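Teaching a Gripper to Fold Jackets: Our Project So Far
Nazma Herath, with Valtteri Salminen

So our plan for the fall was to collect 1,000 demonstrations of clothes folding with a hand-held gripper, and I really thought that would be the easy half (Valtteri didn't, and he gets to say so until November). We started with T-shirts in the lab at Vandstead and got pretty quick at them! Then we moved on to jackets in real bedrooms, and everything slowed way down.

The big lesson was about starting positions. My early takes all began with the jacket perfectly squared up, and the model we trained on them got lost whenever a sleeve was out of place.

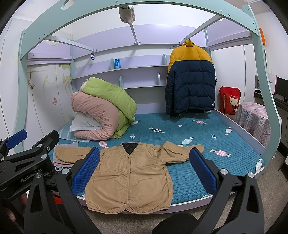

After that we made a rule: spread the jacket, pick a different sleeve angle each time, and only then start recording. Sleeves go in first, then the hem comes up. If I fumbled a grasp and recovered, we kept the take, and I'm glad we did, because those turned into some of our most useful ones.

We also threw out 40 takes where I moved so fast that the tracking jumped. My wrist gets tired and I rush, so now we swap every 2 rows on the log sheet. Next up is hoodies, and Valtteri already has opinions about the drawstrings.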